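Small wooden blocks, a basket and the problem of white cloth

29/01/2022

I wanted to write about the blocks already in the beginning of January, but then I had a cold, and after the cold I had a lot of ironing. So it is now.

Those who read this blog for longer know that I collect old teaching toys. I don't collect them in a serious way. I have one shelf and a half, and the half is shared with my sewing things. But blocks I cannot leave behind when I see them. My grandmother had a tin with blocks, and the tin was always more loud than the blocks, and maybe it comes from there.

The ones I use now are colored cubes. They are plain and painted in one color on all sides, without letters or pictures. I bought them in a secondhand shop called Temba, which is near the bus station in our town and which smells of floor wax. In the shop they were in a plastic bag with a knot, together with some dominoes and a very sad wooden duck. I paid two euros for the bag. The duck has now a new owner in my family and is much better.

First I have to say something about cleaning, because I received a few questions after my post on the wooden train. Painted wood does not like a bath. I take a soft cloth, make it only a little damp, put one drop of dish soap on it, and wipe each side one time. Then I dry immediately with a second cloth. I let the blocks stand overnight on a rack where I normally cool the bread. If a block is sticky (and blocks from bags with knots are very often sticky) I repeat it the next day. I don't scrub longer on the first day. With old paint you never know how old it is, and if it starts to come off in flakes, the block goes to the shelf only and not to a child.

After the cleaning comes the part I like, which is the laying out. I learned it from a small booklet of Gakuseo, a publisher of materials for kindergartens. The booklet has 53 pages and I think I have read each of them more than one time, although it is written for teachers and I am not a teacher. The idea is that a child (or a bigger person) sees better when there are few things on a calm surface. So you take a table, a light cloth, one basket, and not more than a handful of objects. The basket is the "home". Everything that is outside of the basket is "on the way".

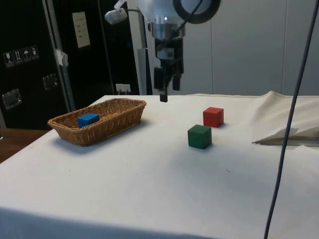 I find this word very nice, on the way. When I was learning English I mixed it always with "in the way", and for a toy on the floor both are correct.

The booklet is strict about the basket. It must be low, so that the small hand goes in from above without fighting with the rim. It must be long more than round. I was first against it, because I love round baskets and I own too many of them. But in a round basket the blocks roll together in the middle and lie on each other, and then the child takes out everything at once to find the one at the bottom. In a shallow long basket they stay where you put them. Wicker is good because the block does not slide so much on it, and also because it makes a small dry sound when the block arrives. My nephew waits for this sound. Without it he is not sure if he is finished.

I tried also a metal tray once. I will not do it again, my ears are not young.

With the wicker there is one thing to control before you give it to a child, and this is the ends of the weaving. On the underside they can be sharp like a toothpick. I go over the whole basket with an old nylon stocking on my hand. Where the stocking catches, there is an end that has to be cut or sanded. It takes ten minutes and you have a ruined stocking, but you had it already before.

Now about the cloth. White cloth under colored toys is beautiful, and I would choose it every time. Red on white, blue on white, it looks so fresh that you want to move things immediately. But white cloth is also a lot of work, and I want to tell what I have learned, so that you can skip some of it.

The first cloth I used was a tablecloth with a shine, from the Christmas box. It was too slippery. The blocks were traveling when somebody touched the table, and the cloth itself was traveling too. The second one was a bed sheet, which is my recommendation. Cotton, washed many times, a little bit dull. It lies heavy and it has no pattern. If you have a choice, take one that is much bigger than the table, so it falls over the front side and the weight is holding it.

The bigger cloth has a disadvantage, and it is that you have to do something with the rest. I push the rest to the back corner and let it lie there in folds. Some people would fold it clean under the table or cut it. I do not cut sheets. A sheet that is cut is a rag, and I have enough rags - my mother counts them when she visits. So the back corner is always a little mountain landscape, and the front is flat, and the front is where the things happen.

It is important that the flat part is really flat. A small cube has not much foot. If there is a wrinkle under it, it stands crooked, and if you set it down crooked two times you lose the pleasure. I pull the cloth from the front edge with both hands, slowly, and then I go over it with the side of my hand from the middle to the outside. Ironing before is better, but on some days I am not a person who irons.

And then there are the crumbs. I don't know where they come from. I shake the cloth from the balcony, I put it on the table, I turn around to take the basket, and there are already small dark things on it. On a colored cloth you would never see them. On white you see each one, and I am the kind of person who then goes to pick them with a wet finger. A lint roller does it faster. I have the one from Clesik with the long handle, which I bought for the cat hair when we still had the cat. 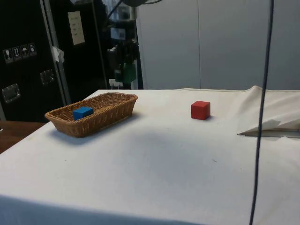

The order in which the blocks go home is a question where I have changed my opinion. In the beginning I followed the booklet, which says to start with the nearest block. The reason is that the arm should not go over the other things and knock them. This is sensible. But my nephew wants always to start with blue, wherever the blue is, and I have seen that he is more careful when he is allowed to choose. He reaches around the others with his elbow very high, like somebody who carries soup. So I stopped to correct him. The booklet can be right and he can be right also.

What I keep from the booklet is the distance. The blocks on the way should stand with free cloth between them and the basket. When they are too near to the rim, it is not a walk anymore, it is only a push. A hand wide is the minimum for me, two hands is better. And the blocks should not touch each other, because fingers need a place on both sides of the block. For my own fingers I need more place than I thought. Try it with mittens and you will understand how it is for a three-year-old.

The light matters also. I had the table first directly under the ceiling lamp, and everything was bright and a bit flat. Then I moved a small lamp to the side, and each block got a little shadow. With the shadow it is much easier to see where the block is standing. I noticed also that in the evening I make fewer mistakes when the light comes from the left, but I am right-handed, so for others it can be different.

A reader wrote to me last year that all this is too much preparation for three blocks. Maybe. I made it once without any preparation, on the kitchen table, between the mail and the bread, and it was also fine for five minutes. Then a block fell in the butter. After that I went back to the cloth.

For those who want to go further, there is an online course from Skiltness on arranging materials for small children. I did the first two lessons and stopped, not because it was bad, but it was in the month when we painted the hallway. The lesson about baskets was good. The lesson about music I cannot judge, my speakers were packed away. If somebody has finished the whole course, please write me in the comments if it is worth it after lesson two.

The sheet I wash at 60 degrees, alone, without softener. Softener makes it slippery again and then you are back at the Christmas tablecloth. I hang it wet over the door, pull the corners, and most of the wrinkles go away with its own weight. The basket I only brush with a dry vegetable brush. Once a year it gets a quick rinse and dries in the shade, never on the radiator. I killed one on the radiator and it was making cracking noises the whole night.

Next time I want to write about the dominoes from the same bag. Two are missing, and I am trying to make new ones from an old ruler. The dots are harder than I expected. If you know a paint that makes a round drop and stays round, I would be very happy about a tip.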